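Robot Handling, Unit 7: Faults during picking
Handout for the lab session

Read this before you write up the Allar fault. The task is fruit picking from a tilted crate with a two-armed robot. Bring your own log.
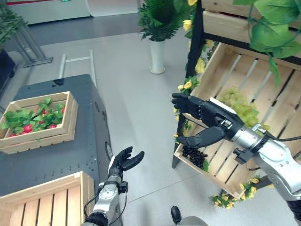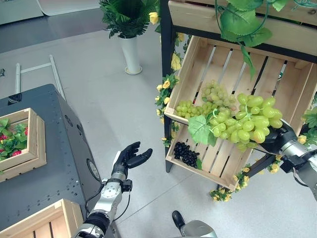 Grip loss is the fault we study this week. On run 64 the right hand closed, the controller reported a full grip and the arm lifted with nothing in it. The finger current had passed its limit because the fingers pressed on the crate. With dark grapes low in a slatted, tilted crate, the hand has very little height to work in, so contact with a slat is easily read as contact with fruit. The log shows code 3497 and no stop.

For your write-up:
Say which signal was wrong and when.
Suggest one extra check before the lift.
Keep outside the marked line until both arms are powered down.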